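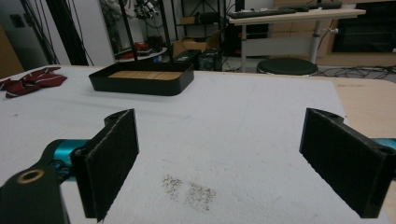
I've spent most of November on next year's equipment list, and I want to write down how it went while I still remember which numbers came from where.

The job sounded simple in May. We wanted a second hand-held gripper so that two people could work at once, plus spare parts for the one we had. I put in a line for the gripper, a line for spares and a line marked "sundries", and sent it off. It came back with a note asking what sundries were. Fair enough, as I didn't know either.

So this time I kept a list by the bench and wrote down everything we ran out of, borrowed or bought with our own money. It's a dull list. Foam sheet for the table top. Felt for the finger pads, which wears at the corners first. Cable ties, cables, more cables. A better stool.

The big items first. We had two quotes for the gripper, one from Predus and one from Rillach. Predus was cheaper by £265, but the price left out the mounting bracket and the delivery, and once I added those the gap came down to very little. Rillach includes a set of spare pads and will sell the joints singly. Predus only sells them as a full finger assembly. If one joint goes, you buy the lot. I went with Rillach on the list and put the Predus quote behind it so that anyone who wants to argue can see both.

Spares came to £421. Dagný Thoroddsen thought that was high and asked me to split it into things that wear out and things that break. It was a good suggestion. The pads, the foam and the adhesive wear out and we can say more or less when. The joints and the cables break when they like. I've put the first lot in as running costs and the second as a single sum we may not spend. It reads better, and I won't have to explain in the summer why there's money left.

Then the objects. We practise on soft things a good deal – cloth, ties, anything that folds – and they have always come out of somebody's drawer at home. I asked for £200 a year to buy our own. A bow tie is a useful thing to work with, as it has a thick part in the middle and soft loops to either side, and you have to decide before you close the fingers which of those you're going for.
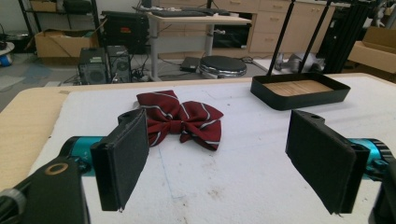

Naima Hajji wrote back to say that £200 was too much for objects and too little for somewhere to keep them, and that she would sooner see half of it go on boxes with lids. Her point was that we buy the same things twice when we can't find the first ones. I've changed the line to "objects and storage" and left the sum alone.

Storage led on to the room. Floor space doesn't appear on any budget I've ever filled in, and it decides most of what you can buy. A second gripper needs a second table, or at least a second end of this one, and there are boxes and computers on the floor where a table would go. I measured up twice. A narrow bench would fit if the shelving moved. Druvley do a plain one with a fixed height, and Gowda do one that winds up and down for a lot more. I've asked for the plain one. We can stand it on blocks.

Two things I left off and may regret. One is a maintenance contract. Rillach offer one, but Zlatko Gashi has done all our repairs so far with parts off the shelf, and I couldn't make the yearly fee add up against what we've spent. The other is a spare computer. The ones we have are fine for recording and slow for everything after it, and I think that belongs in a different budget, though I expect the people who hold that budget think it belongs in mine.

Time is the part I still can't cost properly. The gripper has a delivery time of 16 weeks, so an order placed in January does nothing for us until well into spring, and then somebody has to set it up and check it against the old one. I've written "setting up" as a line with no money beside it. Last year I left it out and was asked why nothing had been done with the new kit a week after it arrived.

The list goes in tomorrow. If it comes back with another note about sundries I'll be surprised, as there's no such line on it now. I did keep the stool.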